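Direro Wants 325 Pillow Pickups by the End of the Month

October 22, 2024

I stopped by the Direro lab this morning expecting something flashy, and I ended up watching a robot work on a throw pillow. And I loved it!

The team is building up a set of examples for Ninitz, the learning system that's supposed to handle simple tidying at home. An operator steers the robot through the chore, the whole run gets recorded, and Ninitz learns from the pile. Each run takes 46 seconds if it goes well (plenty don't, and those get tagged and kept in a separate folder).

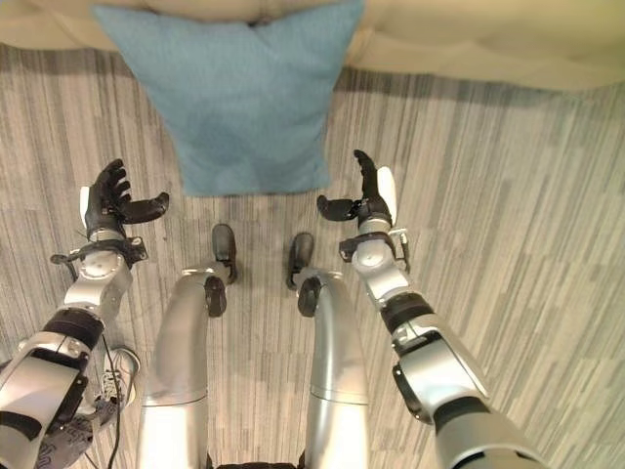
2 min read

The robot's own view is the one I kept drifting back to. You get the blue pillow up against the sofa, both black hands open on either side, and way down at the bottom its own silver legs and black feet on the striped carpet. It's a funny way to look at a living room – I started leaning forward in my chair like I was the one reaching.

Tsehay Worku, who runs the sessions, told me pillows are harder than they sound. "A box stays a box," she said. "You squeeze a pillow and now it's a different pillow." So between runs the crew turns it a bit, slides it along, or swaps in another one from a bin of 36.

They had 10 good runs done before lunch, and the goal for October is 325. Worku thinks they'll get there if the afternoon shift keeps its current pace. Blankets are next on the list, and I've already asked if I can come back for those – I have a fleece one at home that beats me every single time.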